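Home | Notebook | Tapes | Receivers | Links | Contact

Friday, February 7, 2025

Bench notes, transfer of the Mirkar box, tape 5.

What a find this one is! Label says only "Funska, Sunday, side A good" in green biro, so I expected more of the continuous music from tape 2. Instead we get a full hour of a live request show with the presenter reading out letters, and he gives the mailing address twice. Hazem, you were right and I owe you lunch.

Played on the Ragnarsson deck, heads cleaned and demagnetised first. Azimuth was way off for side A (whoever recorded it had a very tired machine) and I spent ages with the little screwdriver before the top end opened up. It's lovely now. Side B needs a different setting again, so don't touch the screw until I've done it.

Rough log, side A:
Starts mid-song, some hum, then the station ident with the echo on it. Same ident as the Britix tape but a cleaner copy, so use this one for the ident page.
Letters, first batch. One listener is picking them up from across the bay on a car radio.
Deep fade and a burst of what sounds like a taxi firm. Left in.
Ad for a carpet shop. Never heard this ad before!
Second presenter comes in, possibly the same fellow Yasmine has down as "unknown B". Need her ears on it.
Frequency announcement: he says 783, clear as anything. That's the first time we have it from the station itself instead of from somebody's logbook.
Tape runs out during the weather.

Level is low all through but steady. I captured it flat with no noise reduction and will keep that file as the master. A tidied copy can go up for listening once Othmane has had a go at the hum. Please don't gate it, the hiss between records is part of the fun. 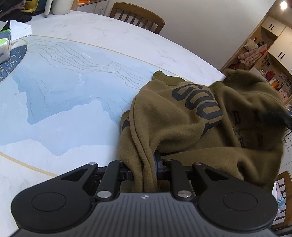 Side B is still to do. I ran the first couple of minutes and there's print-through, plus a squeal that comes and goes, so it may want a new shell and pressure pad. Cristóbal has spare shells with proper screws. If he can drop 2 of them in, I'll swap it over before anyone plays it again.

Still to sort out:
Date of the recording. The second record he plays was out in May, so it can't be earlier than that.
Who is "Big Hicham" in the letters? Not our Hicham Metwally, he swears, though he'd have been the right age.
Box list has 62 tapes and I want the numbering settled before we go on to 6.

Master is on the archive drive under Mirkar, tape 5, side A, flat.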